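4.3 Checking the grasp labels before you plan

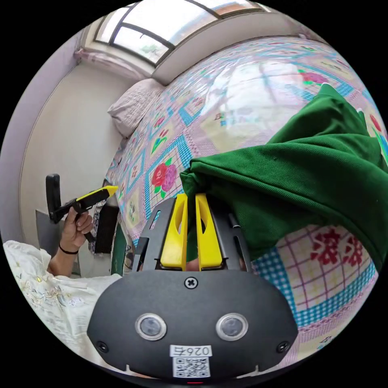
Climum marks each stretch of a recording as open, closing, holding or releasing. The planner trusts those marks completely, so you shouldn't. Cloth is where the labeler does worst: a thin fold and no fold at all can give nearly the same finger width.

1. Open the session in Climum and select Labels > Review. Wait for both hands to load. The progress bar reaches 80 percent early and then sits there.

2. Set the hold threshold to 18. The factory value is 50, and I have yet to meet a garment it suits.

3. Play each hold at half speed. If the fingers are shut but you can't see fabric between them, change the label to "closed, empty."

4. Check left and right separately. "Mirror labels" copies one hand to the other — leave it off unless both hands really did the same thing.

5. Press Rebuild, then open the report.

Note: The report gives a confidence score for every hold. It measures how well the labeler agrees with itself. Telmo Palacios had a session score 82 with the two hands swapped from start to finish.

Caution: Rebuild overwrites your edits if the session was opened from the Sotero folder. Copy it to a local drive first. The warning box says your changes are safe. They are not.

6. Export with "Keep rejected holds" checked. The planner ignores them, but you will want them when Auto-Clean throws out good ones.

Auto-Clean is covered in 4.4. Read that section before switching it on.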